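Monday, May – print room notebook
Ticket numbering, Prokthorpe job 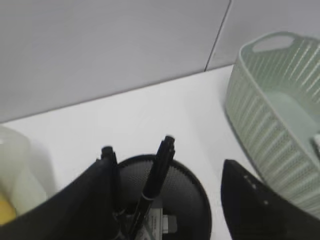 Job is 1637 admission tickets, two-part, perforated stub, number printed on both halves. Stock is the Ginau uncoated card. Numbering head set to start at 0001, five-ply packing under the platen.

First pass: stub number drifts low against the body number by sheet 42. Stopped, cleaned the wheels, restarted. Same drift. Swapped the head for the older Dilteck unit and ran 15 sheets with no movement – suspect the pawl spring on the new head. Tagged it, not opened yet.

Perforation: 9 teeth per inch tears clean on this card with the grain running across the stub. With the grain along the stub it rips into the body text. Check grain on every ream before cutting, the wrapper label was wrong on one.

Spoiled numbers have to be reprinted by hand setting, then collated back in before padding. List is clipped to the job bag.

Kurtuluş raffle books are next on the same head. They want red numbers, so full wash-up first. Glue padding waits until the stack has been under the weight overnight.

Still to do: order pawl springs, recut the perf rule, send Prokthorpe a torn sample.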